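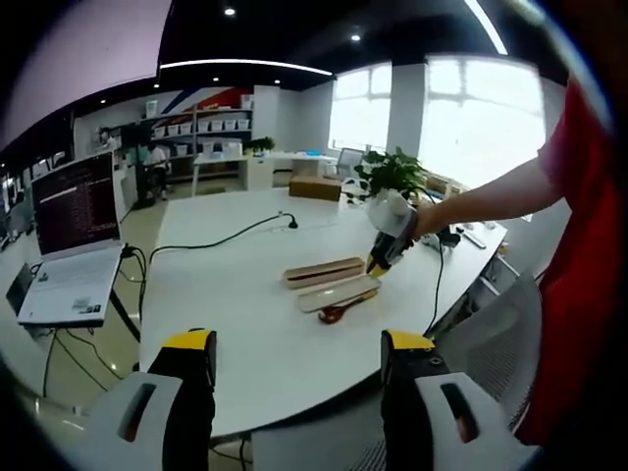 Talleres > Manipulación > Pinzas de mano > Análisis

Lirivley de mano: dos semanas apretando cosas

Llegó un par de pinzas Lirivley en una caja más grande que mi primer piso y con un manual de 98 páginas, de las cuales 4 hablan de la pinza. El resto son advertencias. Cuestan 700 euros cada una, cable aparte, detalle que la tienda comunica con la discreción de un notario.

Las probamos en la mesa blanca de la oficina, con el repertorio de siempre: una caja de madera, una tabla plana y una cuchara pequeña, también de madera. Con la caja no hay historia. La tabla ya pide paciencia, porque tumbada apenas ofrece canto y hay que entrar con las puntas amarillas casi rozando la mesa. Y la cuchara, en fin. Valquíria Arruda la cogía por el mango a la primera; yo la perseguí una mañana entera y todavía me guarda rencor.

Lo mejor son precisamente esas puntas de goma. Agarran bien, no marcan la madera y se cambian sin herramientas. La almohadilla negra interior me convence menos: recoge pelusa con verdadera vocación y hay que limpiarla a diario. Frente a la Nurnine que usábamos desde mayo, la Lirivley pesa menos en la muñeca y abre más, pero el gatillo tiene un punto muerto al principio del recorrido que en la Nurnine no existe.

El software corre en un terminal, sin ventanas ni botones. Guardamos 3831 agarres y solo se colgó cuando alguien pisó un cable. Con dos pinzas a la vez hay cables para todos, conviene decirlo.

¿La compraría? Una pareja, sí. Para levantar cajas sobra con la Batista, bastante más fea y mucho más barata. Para cucharas, contraten a Valquíria.

21 ene 2026

Análisis recientes
Nurnine, medio año después
Batista básica: fea y suficiente
Controladora Surance: primeras impresiones
Puntas de goma de recambio, comparativa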